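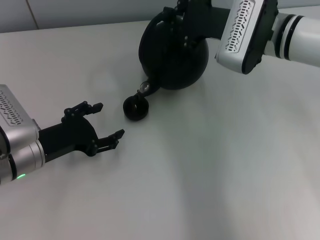
Category: Grippers and Arms

Jan 16, 2020

I have been wanting to try the tea job for ages, and this week I finally got to it! Two arms, one round black kettle, one tiny black cup, and a black gripper with jointed fingers on each arm. The right arm does the kettle and the left one is there for the cup.

I started with the stock Drallex fingertips, moved on to the Inton pads, and I'm already attached to the Intons. They're softer, and the kettle doesn't creep around in them when the wrist tilts (the Drallex ones let it turn a little, just enough to move the spout off target). On the cup it's a closer call. The cup is so small that the approach matters more than the pad, and I keep stopping with the left fingers wide open next to it to check the angle before I let them close.

Black on black is rough on the camera, by the way. From up here the inside of the cup and the rim are the same color, and the jaw melts right into the kettle. Wondimu Negussie told me to try a white cup and he is probably right, but I like this set — so I'm tuning exposure instead.

The controller is the part I'm most excited about. I swapped the old Dehghan box for a Fudari running at 200 Hz, and the slow tilt feels so much smoother to steer. I've logged 253 tries so far, nearly all of them with no water, and the spout now lines up with the cup to within 2 mm most of the time.

Next up is the Dehghan again with the Inton pads, so I'm comparing one thing at a time (yes, Lok-yiu Yuen, I read your comment). I'll post the logs when that set is done.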